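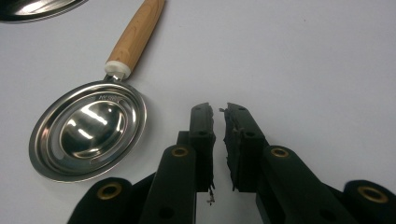
Skernero Magazine | Trial Garden Desk

Cold Storage for Milkweed Seed: Bag, Tray or Open Ground

Milkweed seed from temperate regions is dormant when it leaves the pod. Sow it straight into a warm tray in spring and germination is slow and patchy. Most of the seed needs a period of cold, damp storage first, a step growers call stratification. The trial garden at Clumdale compared three ways of providing it, using common milkweed and swamp milkweed from a single lot bought from Jang, a regional seed house.

The first method was the plastic bag. Seed was mixed with damp sand, sealed and placed in a refrigerator held at 38°F. The second was the sown tray: seed went into cells of finished potting mix, was covered lightly, and the whole tray went into the same refrigerator under a lid. The third was open ground, with seed sown in December in a raised bed and left to the weather.

Moisture

Moisture caused more trouble than temperature. Sand for the bags should be wetted, then squeezed by hand until it holds its shape and gives up no water. Our first batch was wetter than that, and water pooled in the corners of the bags. Gray mold followed, mostly on swamp milkweed, and we discarded the batch and started over. The replacement bags were checked weekly and left open for a few minutes each time.
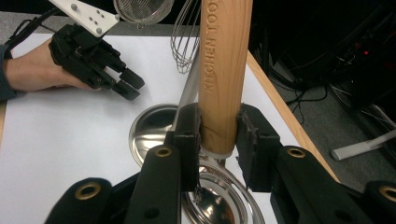

Trays dried out faster than expected. A modern refrigerator pulls moisture from anything not fully sealed, and the cells along the outer edge went pale well before those in the center. We watered from below and wrapped the lids in plastic film. After that the mix stayed even.

Temperature was tracked with a Gulerix probe pushed into the sand. The back wall of the refrigerator ran colder than the door side, and a bag pressed against it froze overnight. Seed from that bag still came up, later than the rest. We moved everything to the middle shelf and had no further freezing.

Moving to warmth

Both indoor groups came out of the cold on the same morning and went to a bench set at 68°F under lights. Bagged seed was tipped out and sown with its sand. There is no need to separate the two, and rubbing the seed through a sieve can break any root that has already started. Cover the seed thinly, no deeper than its own thickness.

Swamp milkweed showed first in every tray. Common milkweed lagged, and we recorded the last new seedling 22 days after the move. Final counts were 68 percent for the bags and 38 percent for the trays. The gap was wider than we had expected. Part of it belongs to the dry edge cells, and a repeat with film on the lids from the start would give a fairer number.

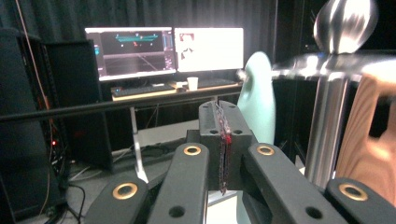
Handling differed as well. Bagged seed sometimes sprouts in the cold, and a white root tip seen through the plastic means the bag has to be sown that day, ready or not. Trays are more forgiving. The seedlings are already in their cells, and the long taproot of common milkweed is not disturbed. For a small number of plants, the tray remains a reasonable choice if the space can be spared — shelf room being the real limit in most kitchens.

Open ground

The raised bed cost the least labor. It was raked level, sown, pressed with a board and covered with wire mesh against birds. No watering was done over winter. The bed has not warmed enough for a count, and results will be printed when it has.
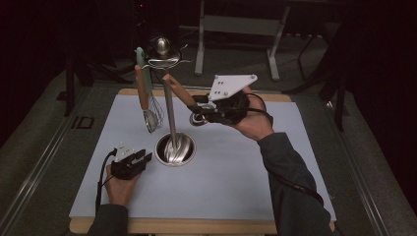
Report by the Clumdale trial garden staff
March 19, 2026

For readers starting now, there is still time for a short cold period in the refrigerator. Use bags, keep the sand on the dry side of damp, and write the species and the start date on each one. Sow into deep cells or tall paper pots. Transplant after the last frost, once the seedlings carry at least 2 pairs of true leaves, and water them in well. Young plants that drop their leaves after transplanting are often alive below the surface and should be left in place.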